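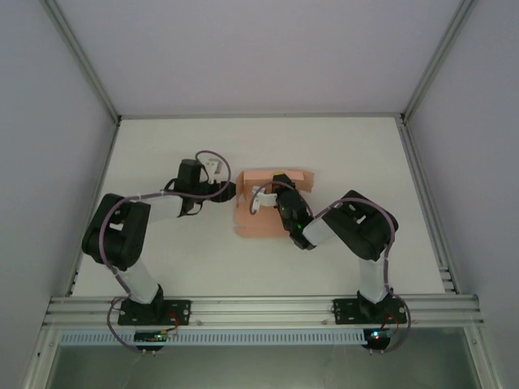 Folby Remnants Group
Minutes of the meeting held on 13 March 2019

Present: Lucero Ticona (chair), Mingxuan Ye, Arnulfo Rivadeneyra, Zhuoran Yuan (minutes)
Apologies: Chunhua Feng

1. Minutes of the last meeting
Agreed, apart from item 4, where "all the pink has been sorted" should read "Arnulfo said all the pink has been sorted". Arnulfo did not object to the change.

2. Pink remnants
Mingxuan reported that the pink bin now holds both fabric and tissue, and that the two look much the same until you have hold of them. The pieces have ragged edges and no two are the same shape. Arnulfo's proposal is still to flatten each piece on a white table, fold it once and stack it by size.

Lucero asked what folding would do for a piece with no straight side. Arnulfo said it would make it tidier. Lucero said it would make it a folded piece with no straight side. Zhuoran asked whether anyone buying remnants has ever asked for them folded. Arnulfo thought one customer had, in October, but could not find the email.

Agreed to try it with 12 pieces before anybody commits to the whole bin. Mingxuan to choose them, and to include bad ones as well as the ones that lie flat anyway. Anything that tears goes in the sack for stuffing.

3. The stock count
The sheet says 1,644 pieces. The count Chunhua did by hand came to 651, although she left out anything smaller than a palm and the sheet does not say whether it did the same. Arnulfo believes the larger figure. The rest of the meeting would like to know who wrote it down and when.

No figure to go on the website until this is settled. Chunhua to be asked for her notes.

4. Table surfaces
Voltden have written again offering a coated top which "grips the fabric for you". Mingxuan has read the leaflet twice and could find nothing in it on what happens with tissue, or on cleaning. The price is on a separate page that was not enclosed. Lucero's view was that a plain white top shows up pink well enough and that lint comes off it with a damp hand.

Zhuoran to write back asking for a sample and the missing page. No order to be placed on the strength of a leaflet.

5. Labels
The Gorkelik labels are peeling off again. Arnulfo said this was the cold. They also peeled in the summer — see previous minutes. Mingxuan has tried string tags on five bundles and they are still on, though it has only been a week and she would not call that proof of anything. Carry on with string for now and use up the labels on boxes.

6. Colour names
Short discussion, longer than it needed to be, on whether the present batch is "salmon", "coral" or "pink". Arnulfo in favour of coral for the listing. Lucero said people search for pink. Vote: pink 3, coral 1.

7. Any other business
Zhuoran asked again for the good scissors to be put back in the drawer. Arnulfo will look at home.

Actions
Mingxuan: choose the 12 pieces, check the string tags
Zhuoran: letter to Voltden, ask Chunhua for her count notes
Arnulfo: find the October email, scissors
Lucero: correct item 4 of the last minutes

Next meeting to be fixed once Chunhua is back.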